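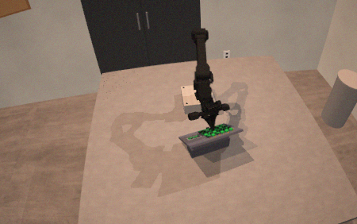

*Gray tray on the tabletop, arm above it*

**Glass casserole lid - oven safe?**

My Julness casserole came with a glass lid. Can it go in at 350? The box is gone.
- Karunaratne

**Hetau**
Mine has been in for 30 minutes at 235 C, no trouble. Let it cool 10 minutes before you wash it.

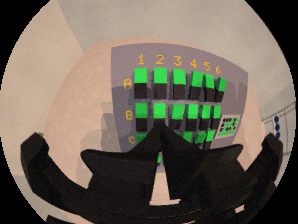 **Jarkirby**
Check the knob first. Plastic knobs often have a lower limit than the glass. My oven dial is unmarked, and I'd love numbers as plain as the orange 1 to 6 on that panel.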